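Household Textile Handling: Collection of Demonstration Data
Progress report to the Pellon Fund, second reporting period

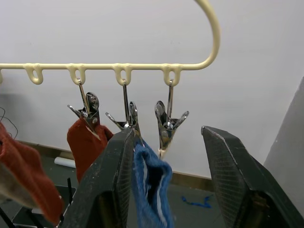
1. Purpose of this report

This report covers the work carried out at the Buseck site from the start of the second period through the end of August. It sets out the number of demonstrations gathered, the quality checks applied, spending against plan, and the changes we ask the Fund to approve for the next period. It was prepared by Inger Lykkegaard, project lead, with technical sections by Güven Yalçınkaya.

2. Summary of progress

The grant supports the gathering of examples from which a learning system can be trained to handle small laundry items. An operator guides the arm through a task by hand controls, and the wrist camera view, arm positions, and gripper opening are recorded together. Each complete recording counts as one demonstration.

At the close of the period the collection held 3352 accepted demonstrations. A further 271 were recorded and rejected during review. The target in the grant agreement for this stage was 3,000, and the Buseck team therefore enters the next period ahead of schedule on volume. Progress on variety has been slower and is discussed in section 4.

3. Work on the hanging task

Most operator hours in this period went to hanging and removing socks on a clip hanger. The task was chosen in the original proposal for its difficulty. The clips move freely when touched, the fabric changes shape in the gripper, and the wrist view is often partly blocked by the fingers or by the item being handled. Knit socks in several colors are used, together with small pieces of plain fabric.

The operator instructions were revised early in the period. Under the first version, operators were free to approach a clip from any direction, and the resulting recordings differed so widely that reviewers could not agree on where one step ended and the next began. The revised instructions divide the task into approach, contact, release, and withdrawal. A short pause is now required before release. Agreement between reviewers has improved, and review time per recording has fallen.

Eight operators have completed training under the revised instructions. Two of them joined from the Sultesow site and will return there when collection opens at that location.

4. Quality review and open issues

Every recording is viewed in full by a reviewer who did not operate the arm. The main grounds for rejection were missing camera data, loss of the item before release, and contact with the hanger strong enough to shift it out of reach. Rejected recordings are kept in a separate store. The technical lead proposes to label 235 of them by type of failure, as they may be of use in teaching the system to recover from errors.

Three matters remain open:

Variety of items. The collection is weighted toward adult socks. Children's sizes and thin synthetic fabrics are underrepresented.

Variety of setting. Nearly all recordings were made at a single station. Changes in lighting and hanger height were planned for this period but were only partly carried out.

Gripper pads. Wear on the pads affects grip on smooth fabrics. Replacement pads have been requested from Tokgöz, and a delivery date has not been confirmed.

5. Budget

Spending on staff is in line with the approved plan. Equipment spending is below plan, owing to the pending order for pads. Storage costs are higher than forecast following the decision to retain rejected recordings. We ask that the unspent equipment amount be carried forward and that a small part of it be moved to storage.

6. Plan for the next period

Collection at Buseck will continue with the wider set of items. The Sultesow station is to open once its safety check has been signed off, and both sites will use the same operator instructions and review form. The first training run on the full collection will follow, with results to be included in the next report.

The Wednesday review call with the Fund's program office will continue in its present form. Questions on the budget request should be sent to Inger Lykkegaard, and questions on data format or access to Güven Yalçınkaya.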